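# Location meublée, résidence Badier : état des lieux de sortie et retenue sur dépôt de garantie

**Forum Logement – Rubrique « Rapports locatifs » – Sujet ouvert le 19 novembre 2020**

---

**locataire_bdr_64**

Mesdames, Messieurs,

Je sollicite l'avis des membres de ce forum au sujet d'un différend relatif à la restitution d'un dépôt de garantie. J'ai occupé un appartement meublé de deux pièces à la résidence Badier, géré par l'agence Colow. Le bail a été conclu à titre de résidence principale et le dépôt versé à l'entrée s'élevait à 2 204 euros, soit deux mois de loyer hors charges.

Les clés ont été remises le jour de l'état des lieux de sortie. L'agence m'a adressé ensuite un décompte faisant apparaître une retenue de 1 487 euros, ventilée comme suit :

- remise en peinture complète du séjour ;
- remplacement du plan de travail de la cuisine ;
- nettoyage de l'ensemble du logement ;
- « frais de dossier de sortie ».

L'état des lieux de sortie mentionne, pour le séjour, des « traces d'usage sur deux murs » et, pour la cuisine, une « brûlure près de la plaque ». Je ne conteste pas la brûlure. Je conteste en revanche le reste. Aucune facture n'est jointe, seulement un devis de l'entreprise Shaikh.

L'agence est-elle fondée à procéder ainsi ?

---

**gestion_locative_ouest**

Bonjour,

Il convient de distinguer les différents postes.

La retenue doit être justifiée, mais la jurisprudence n'exige pas la production d'une facture acquittée. Un devis suffit, dès lors que les dégradations ressortent de la comparaison entre l'état des lieux d'entrée et celui de sortie. L'argument tiré de l'absence de facture ne prospérera donc pas.

Les « frais de dossier de sortie » n'ont en revanche aucun fondement. La loi du 6 juillet 1989 énumère les frais pouvant être mis à la charge du locataire et ceux-ci n'y figurent pas. Vous pouvez en demander la restitution intégrale.

Pour la peinture, tout dépend de la date de la dernière réfection et de la rédaction de l'état des lieux d'entrée. Pourriez-vous préciser ces deux points ?

---

**locataire_bdr_64**

Je vous remercie de cette réponse.

L'état des lieux d'entrée indique « peinture en bon état » pour le séjour, sans mention d'une réfection récente. J'ai occupé le logement pendant six ans. Le bail ne comporte pas de grille de vétusté en annexe.

---

**Proprio_Saklow**

Je me permets d'intervenir en qualité de bailleur de deux lots à la résidence Saklow, qui relève du même gestionnaire.

Je ne partage pas entièrement l'indignation habituelle sur ces questions. Un logement rendu avec des murs marqués et un plan de travail brûlé ne peut être reloué en l'état au même prix. L'ancien locataire repart, et le bailleur assume seul la vacance et les travaux. Il ne me paraît pas anormal que le dépôt serve à couvrir ces dépenses : telle est sa fonction.

J'ajoute que « bon état » à l'entrée signifie bon état à la sortie.

---

**gestion_locative_ouest**

Cette dernière affirmation est inexacte. Le locataire répond des dégradations survenues pendant la jouissance des lieux. Il ne répond pas de la vétusté ni de l'usure normale. Après six années d'occupation, une peinture de séjour est très largement amortie dans la plupart des grilles en usage. Des « traces d'usage », selon les termes mêmes du document signé par l'agence, relèvent par définition de l'usage.

L'absence de grille annexée au bail n'y change rien. Elle laisse simplement au juge le soin d'apprécier l'abattement.

---

**Proprio_Saklow**

Je prends acte pour la peinture, tout en relevant que l'appréciation du juge peut varier sensiblement d'un tribunal à l'autre. Je maintiens ma position concernant le plan de travail. La brûlure est reconnue par l'intéressé, et on ne remplace pas la moitié d'un plan de travail.

---

**mediation_habitat**

Bonjour à tous,

Les deux positions peuvent se concilier. La brûlure constitue une dégradation imputable au locataire. Le principe de la retenue est donc acquis. Son montant reste discutable : le plan de travail avait lui aussi un âge, et le bailleur ne saurait obtenir un élément neuf aux frais exclusifs du preneur sans qu'il soit tenu compte de cet âge.

Quant au nettoyage, il convient de vérifier si l'état des lieux de sortie fait mention d'un défaut d'entretien. À défaut, ce poste doit être écarté.

Enfin, je rappelle les délais. La restitution intervient dans le mois suivant la remise des clés lorsque l'état des lieux de sortie est conforme à celui d'entrée, et dans les deux mois dans le cas contraire. Toute somme restituée tardivement est majorée de dix pour cent du loyer mensuel hors charges par mois de retard commencé, sous réserve que le locataire ait communiqué sa nouvelle adresse.

---

**locataire_bdr_64**

L'état des lieux de sortie porte la mention « propre » pour toutes les pièces, à l'exception du balcon (« à dépoussiérer »). Ma nouvelle adresse figure sur le document.

L'agence m'a indiqué par téléphone que le nettoyage était « systématique entre deux locataires ».

---

**gestion_locative_ouest**

Un nettoyage systématique entre deux occupants est une charge d'exploitation du bailleur. Je vous invite à demander à l'agence de confirmer ce propos par écrit. Une telle réponse vous serait favorable.

---

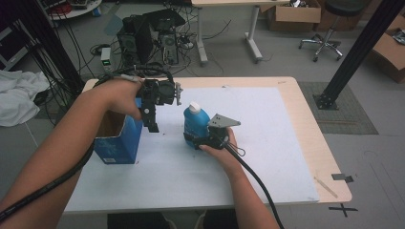
**mediation_habitat**
*Modérateur de la rubrique « Rapports locatifs »*

Afin que la discussion demeure utile aux autres lecteurs, je récapitule la démarche recommandée.

1. Adresser à l'agence Colow, avec copie au bailleur, une lettre recommandée avec demande d'avis de réception contestant chaque poste séparément. Y joindre les deux états des lieux.
2. Accorder un délai de 30 jours pour répondre. Un délai plus bref est possible.
3. En l'absence d'accord, saisir la commission départementale de conciliation. La procédure est gratuite et n'impose pas l'assistance d'un avocat.
4. En dernier lieu, saisir le tribunal judiciaire ou sa chambre de proximité. L'action se dirige contre le bailleur, et non contre son mandataire, qui n'est pas débiteur du dépôt.

Ce dernier point est fréquemment méconnu et entraîne le rejet de demandes par ailleurs bien fondées.

---

**Proprio_Saklow**

Sur le dernier point, je souhaite exprimer une réserve. L'agence conserve les fonds, établit le décompte et choisit l'entreprise. Le bailleur découvre parfois le litige à réception de la convocation. Il serait équitable que le gestionnaire réponde de ses propres erreurs.

---

**gestion_locative_ouest**

Il peut en répondre, mais à l'égard de son mandant, sur le fondement du mandat de gestion. Le locataire n'a pas à supporter les conséquences de cette relation. Un bailleur condamné en raison d'un décompte fautif dispose d'un recours contre son agence.

---

**locataire_bdr_64**

Je remercie l'ensemble des intervenants. Le courrier recommandé est parti ce matin. J'accepte le principe d'une participation au remplacement du plan de travail, après abattement, et je demande la restitution des trois autres postes.

Une question subsiste : dois-je refuser le virement partiel annoncé par l'agence, afin de ne pas paraître accepter le décompte ?

---

**mediation_habitat**
*Modérateur de la rubrique « Rapports locatifs »*

Non. L'encaissement d'un versement partiel ne vaut pas renonciation au surplus. Indiquez par simple courriel que la somme est reçue à titre d'acompte et sous réserve de vos droits. Ne signez en revanche aucun document intitulé « solde de tout compte » ou « quittance définitive ».

---

**Proprio_Saklow**

Je confirme, pour avoir vu circuler ce type de document à la résidence. Il convient de le lire attentivement avant de le retourner.

Je reste d'avis que le plan de travail devrait être supporté en totalité par le locataire. Nous ne nous accorderons pas sur ce point.

---

**locataire_bdr_64**

Bien noté. Je communiquerai la réponse de l'agence dans ce même sujet dès réception.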